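Zavico 遠隔教示キット レビュー:コップ掛けの課題で使ってみた

Zavicoの遠隔教示キットを5月から使っている。手元のリーダーアームを人が動かし、フォロワー側が追従する、よくある二本組の構成である。以前使っていたDriltaのペンダント式と比べながら、気づいた点を書いておく。

課題は玩具のコップ掛けにした。青い樹脂の台から短いピンが立っており、そこへコップを伏せて掛ける。上下を返す動作と、ピンに口をかぶせる位置合わせが両方入るため、教示装置の粗が出やすい。収録したデモは151本、操作者は私とマルワ・ナシリの二人である。

組み立ては付属の六角レンチだけで済み、初回は42分かかった。関節の原点合わせは治具に当ててボタンを押す方式で、説明書の図が小さいことを除けば迷わない。ただし、電源を入れ直すたびに手首軸の原点だけ再確認を求められる。省略する設定は見当たらなかった。
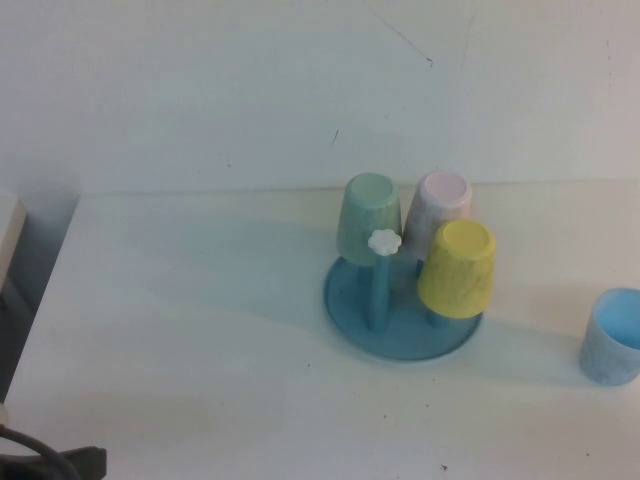 追従性は良好である。ゆっくり動かす限り遅れは気にならず、コップを返す途中で手首を止めても先端が揺れ戻らない。一方、速く振ると肘の軸が先に上限速度に当たり、軌道が内側に膨らむ。ナシリは動作が速いので、この症状が出たデモを何本か録り直した。

力の反力提示はない。ピンにコップの縁が当たっても手元には伝わらず、目で判断するしかない。Driltaのペンダントも同様だが、あちらは軸ごとに刻んで送れるので、当たる手前で止めるのは楽だった。連続した自然な動きを録るならZavico、最後の数ミリを詰めるならDriltaという使い分けになる。

直接教示モードも備えている。フォロワーを手でつかんで動かすと、そのまま軌道が記録される。重力補償は素直だが、根元の軸がやや重い。また、カメラ映像も同時に録る場合は操作者の手が写り込むので、私は経由点の確認にしか使っていない。

収録ソフトは一回の収録で最大273秒まで。コップ掛けには十分だが、片付けのような長い課題では分割が必要になる。失敗したデモをその場で破棄するキーがあり、これは多用した。破棄の取り消しができない点は改善してほしい。

グリッパーの開閉は引き金式で、初期設定では感度が高すぎる。薄い縁をつかむと指が閉じ切る方向に寄るため、設定値を2段下げて使った。引き金のばねも硬く、長時間の収録では人差し指が先に疲れる。

次は同じ配置のまま、操作者をウペンド・オンディエキに替えて録る予定。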